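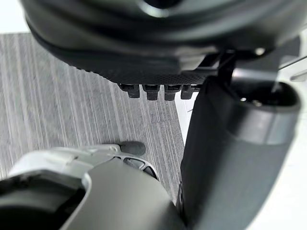 Lineo arm build – workshop meeting, June
Minutes

Meeting opened 19:05 in the back workshop. Previous minutes taken as read, with one correction: the supply for the arm is the Vevix unit, not the old bench one.

1. Gripper
The new finger pads grip well on card and plastic but slip on glass. Agreed to try a softer rubber before changing the shape. The left finger still has play at the pivot. Shim to be fitted and the play measured again with the gripper closed.

2. Wrist joint
Travel is set to 90 degrees each way in software. There is no hard stop yet. Two members want one fitted now; the others would wait until the wiring is settled. Decision: fit a temporary stop and leave the software limit as it is.

3. Wiring
The cable to the wrist catches at full reach. To be rerouted with a longer loop and tied at the elbow. Spare connectors are in the drawer marked Kidetitz, along with the crimp tool – please put the tool back.

4. Control board
The Fikre board dropped its link twice during the last long run. Both drops came at 42 minutes. Heat is suspected but not shown. Next run to log board temperature every 5 seconds. No change to the firmware until the log has been read.

5. Money
Price of a second wrist motor to be checked. No order to be placed before the next meeting.

6. Any other business
Power to be off at the wall before anyone reaches between the fingers. This was agreed in March and is not being followed.
The printer nozzle needs replacing. Members printing brackets should use the coarse setting until then.

Actions
Shim and softer pads – gripper group
Temporary stop – wrist group
Cable loop, temperature log – wiring group

Closed 20:40. Next meeting in July, same time.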